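Puvow 이동식 축구 골대 사용 평가

작성: Hosudmont 체육시설운영부
검토: Jonatan Bakke

본 평가는 Hosudmont 체육시설운영부가 유소년 및 성인 동호인 경기장에 배치한 Puvow 이동식 축구 골대에 관한 것이다. 해당 제품은 Pitkänen이 공급하는 알루미늄 골대로, 인조잔디 구장과 천연잔디 구장에서 모두 사용할 수 있도록 후면 하부 프레임에 균형추가 내장되어 있다. 운영부는 11월부터 한 시즌 동안 제2구장과 제3구장에서 이를 운용하였으며, 같은 기간 기존에 보유한 Olel 고정식 골대를 제1구장에서 병행 사용하였다. 평가 항목은 조립, 이동, 안전성, 네트 체결, 내구성 및 유지비이다.

평가에 소요된 제품은 모두 정상 가격으로 구매하였고, 공급사로부터 별도의 지원을 받은 사실은 없다. 본문의 수치 가운데 중량은 제품 명판에 기재된 값을 따랐다.

조립 및 설치

제품은 크로스바, 좌우 골포스트, 하부 프레임, 후면 지지대로 나뉘어 입고된다. 크로스바와 골포스트의 결합부는 내부 슬리브에 볼트를 체결하는 방식이며, 필요한 육각 렌치가 동봉되어 있다. 설명서의 도면은 비교적 명확하나 후면 지지대의 좌우 구분 표시가 부품 안쪽에 각인되어 있어 첫 조립 시 한 차례 해체 후 재조립하는 일이 있었다. 공급사에 외부 표기를 요청하였고, 차기 생산분부터 반영을 검토하겠다는 회신을 받았다.

조립에는 성인 4명을 배치하는 것이 적절하다. 설명서는 2명으로도 가능하다고 안내하고 있으나, 크로스바를 들어 올린 상태에서 볼트 구멍을 맞추는 공정에서는 무리가 따른다. 첫 조는 오전 중에 시작하여 점심 전에 마쳤고, 두 번째 조는 그보다 현저히 빨랐다. 볼트 체결 후에는 골라인에 맞추어 위치를 잡고 수평을 확인하였으며, 제3구장 남측의 경우 배수 경사로 인해 한쪽 포스트 하부에 고무판을 추가하였다. 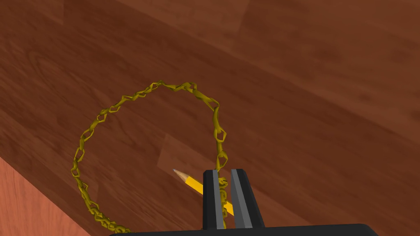
네트 체결 방식은 이번 평가에서 의견이 가장 많이 갈린 항목이다. Puvow는 플라스틱 클립을 골포스트 후면의 홈에 밀어 넣어 돌리는 구조를 채택하였고, 네트 하단은 별매품인 금속 사슬로 눌러 지면과의 틈을 줄이도록 되어 있다. 클립은 겨울철에도 파손이 적었으나, 사슬은 네트 구멍에 끼우는 과정에서 쉽게 꼬인다. 이에 따라 운영부는 설치 전에 사슬을 평평한 곳에 내려놓고 점검하도록 하였다. 나무 상판 위의 금색 사슬처럼 느슨하게 열린 고리 모양으로 펼쳐 두면, 각진 마디가 서로 물린 부분을 끼우기 전에 찾아낼 수 있다. 한 줄로 길게 늘어놓는 방법도 시도하였으나 공간을 많이 차지하여 채택하지 않았다. 사슬을 사용한 골대에서는 낮게 깔린 슈팅이 네트 아래로 빠져나가는 사례가 눈에 띄게 감소하였다.

이동과 보관

골대 1조의 골대당 중량은 97kg이며, 이 가운데 균형추가 40kg을 차지한다. 후면 프레임에 접이식 바퀴가 장착되어 있어 레버를 내리면 하중이 바퀴로 옮겨진다. 인조잔디에서는 성인 2명이 방향을 바꾸어 가며 이동시키는 데 어려움이 없었다. 비가 내린 뒤의 천연잔디에서는 바퀴 자국이 남았으며, 페널티 지역 안쪽에서는 들어서 옮기도록 내부 지침을 수정하였다.

레버의 조작감은 양호하다. 다만 레버를 완전히 올리지 않은 상태에서도 골대가 서 있는 것처럼 보이므로, 경기 전 점검표에 바퀴 수납 여부를 별도 항목으로 기재할 필요가 있다. 운영부는 레버 끝에 붉은색 테이프를 감아 멀리서도 위치를 식별할 수 있도록 조치하였다. 보관 시에는 두 골대를 마주 보게 세우고 포스트끼리 결속하였으며, 이 방식은 제조사 설명서에도 수록되어 있다. 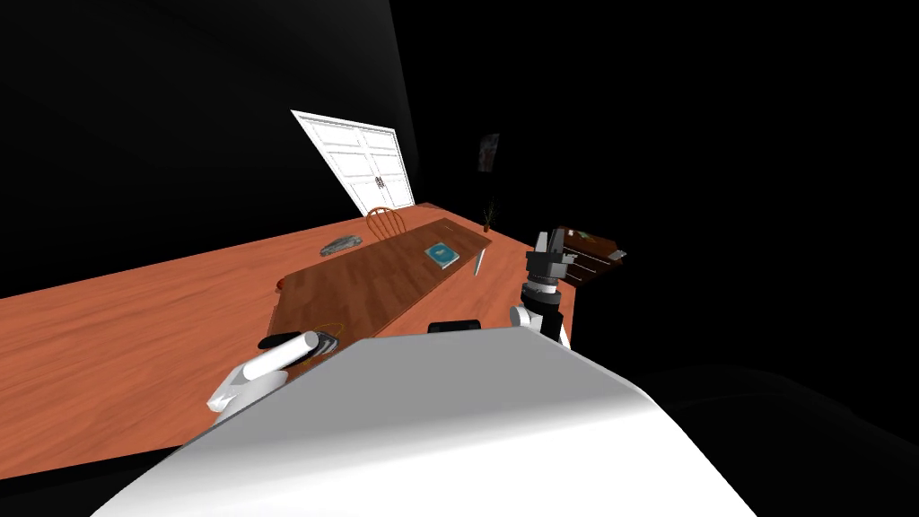 안전성

이동식 골대에서 가장 중요하게 다루어야 할 사항은 전도 위험이다. 운영부는 균형추만 적용한 상태와 지면 고정 핀을 병용한 상태를 구분하여 확인하였다. 균형추만 적용한 상태에서도 성인 1명이 크로스바를 앞으로 당겼을 때 후면 프레임이 들리지 않았다. 그러나 강풍이 예보된 날과 유소년 프로그램이 진행되는 시간에는 고정 핀의 병용을 의무화하였으며, 본 평가를 참고하는 타 기관에도 동일한 운용을 권고한다.

골포스트 전면은 모서리가 둥글게 처리되어 있고 네트 클립이 후면에 위치하여 골키퍼의 손가락이 걸릴 우려가 낮다. 동호인 리그 소속 골키퍼들을 대상으로 의견을 청취한 결과, 포스트의 굵기와 반발력은 기존 Olel 제품과 차이를 느끼기 어렵다는 응답이 주를 이루었다. 일부 골키퍼는 크로스바에 공이 맞을 때의 소리가 다소 크다고 지적하였다. 이는 경기에 지장을 주는 사항은 아니나, 주거지와 인접한 구장에서는 야간 운영 시 고려할 수 있다.

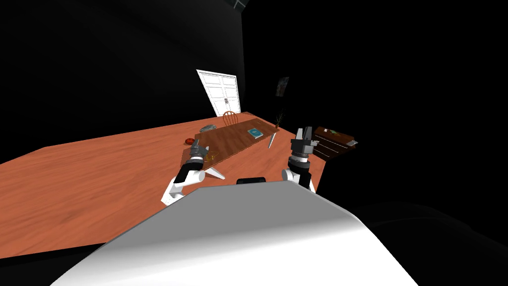
분량 4,000자 · 예상 읽기 시간 7분

내구성

시즌 종료 후 점검에서 용접부의 균열이나 프레임의 뒤틀림은 발견되지 않았다. 분체 도장은 크로스바 하단과 포스트 안쪽에서 공의 마찰로 인한 변색이 있었으며, 중성 세제로 닦아 낸 뒤에도 옅은 흔적이 남았다. 바퀴 축에는 고무 충전재 알갱이가 쌓여 회전이 둔해지는 현상이 있었다. 인조잔디 구장에서는 월 1회 축 덮개를 열어 제거하는 것이 바람직하다.

볼트는 초기 2주간 풀림이 나타났고, 재체결 이후에는 안정되었다. 설명서에 재체결 시점이 명시되어 있지 않은 점은 보완이 필요하다. 네트는 동봉품을 그대로 사용하였는데, 상단 모서리의 매듭이 가장 먼저 늘어났다. 해당 부위는 케이블 타이로 보강하여 시즌을 마쳤으며, 다음 시즌에는 매듭이 굵은 네트로 교체할 예정이다.

Olel 고정식 골대와의 비교

제1구장의 Olel 골대는 매립형 소켓에 포스트를 세우는 방식으로, 견고함에 있어서는 여전히 우위에 있다. 공식 경기만을 개최하고 구장 규격을 변경할 일이 없는 시설이라면 고정식을 유지하는 편이 타당하다. 반면 제2구장과 같이 하루 중 8인제와 11인제 경기가 교대로 편성되는 곳에서는 골대를 옮길 수 있다는 점이 일정 운영에 직접적인 도움이 되었다. 오후 5시 유소년 훈련과 저녁 7시 성인 경기 사이의 전환 작업이 종전보다 여유 있게 이루어졌고, 경기 시작이 지연된 사례는 한 시즌 동안 보고되지 않았다.

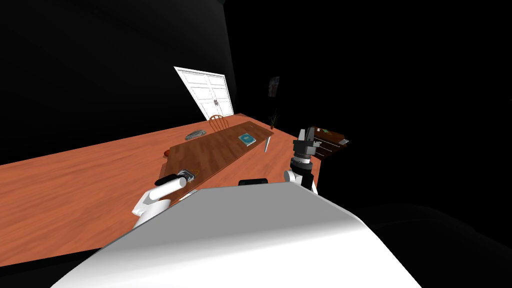 탁자 쪽으로 팔을 뻗은 흰색 로봇

유지비 측면에서는 클립과 바퀴의 수급이 관건이다. Pitkänen은 클립을 묶음 단위로만 판매하고 있어 소규모 시설에는 재고 부담이 생길 수 있다. 바퀴는 낱개 주문이 가능하였고, 주문 후 같은 주 안에 수령하였다. 균형추의 모래는 교체 대상이 아니며, 주입구 봉인이 손상되지 않았는지만 확인하면 된다.

종합 의견

Puvow 이동식 축구 골대는 다목적으로 운영되는 구장에 적합한 제품으로 판단된다. 안전성과 이동 편의가 우수하고, 경기 중 사용감 또한 고정식에 근접한다. 조립 설명서의 부품 표기, 볼트 재체결 안내, 동봉 네트의 품질은 개선을 요한다. 네트 하단 사슬은 별매품이지만 사실상 필수로 보이며, 구매를 검토하는 기관은 이를 예산에 포함할 것을 권한다.

운영부는 제3구장의 잔여 골대를 동일 제품으로 교체하는 안을 상정하였다. 제1구장의 골대는 현행대로 유지한다. 고정 핀의 천연잔디 적용 결과는 다음 시즌 점검 보고에 수록한다.

문의: Hosudmont 체육시설운영부 | © Hosudmont. 무단 전재 및 재배포 금지 | 맨 위로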